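2026-02-24

Main hall, Ciltstead. In from 9 with Roxana to go over the lighting and the upper level before the benches get moved.

Walked the mezzanine first. The railing is sound along the left side. On the right-hand balcony one post has a bit of play at the foot, so I tightened the two bolts I could reach and left a tag on it for Wagner. He has the long key. Please don't lean anything against that one until he has been up.

Lights next. Switched everything on and left it on through the morning – the round ones and the tubes come off separate breakers, 199 and 204, and the labels in the cupboard were the wrong way round. Swapped them.

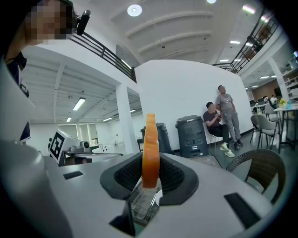 Tubes under the mezzanine are a warmer white than the ones on the other side. Not worth changing until one fails. Yi-an wants a lux reading at bench height and I said I'd do it once it's dark outside, so that the daylight doesn't get into the numbers.

Chairs: the Stuveck ones stay down here, the others go upstairs. Three have loose backs and are by the door for Silvana.

Still to do: paint for the scuffs on the big wall (ask Mudassar which white it was – Brendel tin, lid unreadable), and a second key for the breaker cupboard.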